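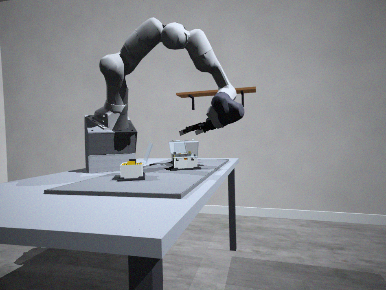 According to one of the first buyers, the Neston Bench Pack "loads fine, but I had to dig through three folders to learn what the fingers were allowed to touch." The comment came in as an issue in August, and most of this README was rewritten to answer it.

Neston Bench Pack

A simulated workbench kit for testing pick and place policies. It ships with one arm, one two-finger gripper, a table and a set of containers. Sold by Witance as a download. No hardware is included.

What is in the pack

- Arm model on a fixed pedestal, with joint limits and collision shapes
- Two-finger gripper with flat pads
- Table, mat and wall shelf
- Open case with an upright lid, and a small box with yellow-and-black hazard stripes
- 6 tasks, each with its own reset script and success check
- 200 recorded demonstrations per task

What may be touched

The fingers may touch the containers and anything inside them. Contact between the fingers and the table is logged but does not end a run. Contact between any arm link and the shelf ends the run and counts as a failure. The shelf is fixed to the wall and can't be moved by the arm.

Setup

Unpack the archive, set the asset path in config.txt, then run check_scene. The check opens each task once and closes it. If it stops on the case, the asset path is wrong.

Control runs at 20 steps per second by default. Peixoto, our test runner, can also be used at 50, but the recorded demonstrations will need to be resampled first. A script for this is in tools.

Known problems

- Small gaps show at the elbow in some poses. They are in the visual mesh only; the collision shape is closed.
- Shadows have hard edges under the default light. Use the soft light setting if you train on images.
- The lid is stiff in version 1 and may bounce when pushed hard.

License and support

One license covers one site. Academic users can ask for the Plesow license, which has the same files and no phone support. Report bugs through the tracker and attach the run log and the config file.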